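Gedcombe Practice Keyboard Review

I teach beginner and intermediate piano from home, and for a long time I sent new families off to find their own instrument. Most of them came back with something too small or too light to be of use after the first few months. I bought the Gedcombe to see if I could recommend it, and it has been in my teaching room since the start of the fall term. I paid for it myself.

Keys and touch

The keys are weighted and a little heavier at the low end than at the top. A student who practices on it all week can sit down at my upright and not feel lost. Soft playing is the weak spot. Below a certain pressure the note does not sound at all, and children with a light touch drop notes in slow pieces. There are three touch settings, and the lightest one helps, but it makes loud passages jump out. I leave it on the middle setting for everyone except my youngest students.

Repeated notes are fine up to a moderate speed. My older students working on faster studies noticed the keys were slow to come back. If you are past the intermediate books you will want something better. 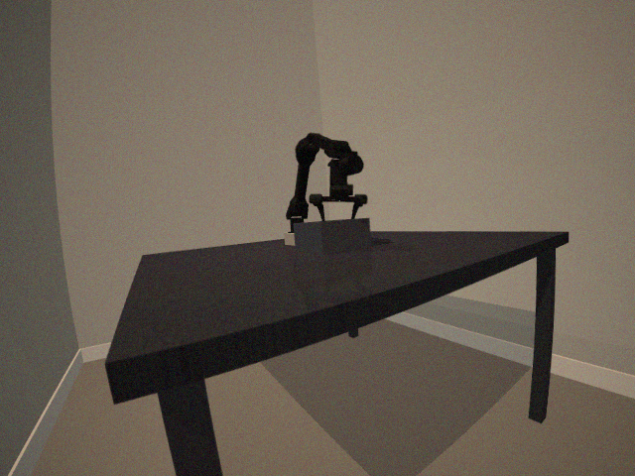 Robot arm over a gray block on a dark table, computer rendering.

Sound

There are 13 voices and I use two of them. The main piano is clear in the middle and thin at the top. The second piano is brighter and I would skip it. The electric piano is pleasant and students like it for pop songs. The strings and choir sound dated.

The built-in speakers are good enough for a bedroom. In my room, with a parent talking in the hall, I had to turn them up to the point where the case buzzed on low notes. Headphones sound much better, and there are two jacks, so I can listen along during a lesson.

Pedal and stand

The pedal in the box is a small square switch that slides on a hard floor. I replaced it the first week with a Presow pedal, which has a rubber base and stays where it is put. Add the cost of one to your budget. The Gedcombe does not support half pedaling with either one.

The stand is sold separately. The matching Trolmont stand fits well and does not rock, but it took me most of an evening to put together and the holes on one side did not line up at first.
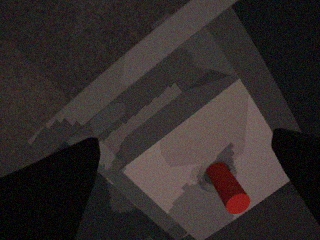
The metronome is the feature my students use most. It has its own button, which I like, and the tempo shows on the display while you play. The click can be set louder or softer than the piano. It starts at 70 every time the keyboard is switched on and does not remember the last tempo, so students have to write theirs down in the practice notebook.

Recording is simple. You get one track, you press the button twice, and it plays back what you did. I ask students to record a piece once before each lesson and listen to it with the book open. The song is lost when you record the next one.

What I did not like

The music rest is too shallow for a thick book. The Lozano method book, which I use with adults, falls forward unless it is clipped. The power cord is short. The manual is in very small print and the voice list is on page 33, after everything else.

Who it is for

I would recommend it for a beginner or a returning adult for the first two or three years. For a serious student, put the money toward a used acoustic and a good tuner.

Updated 30th December: the middle C key started to click in December. It still plays normally and the shop has agreed to look at it under the warranty.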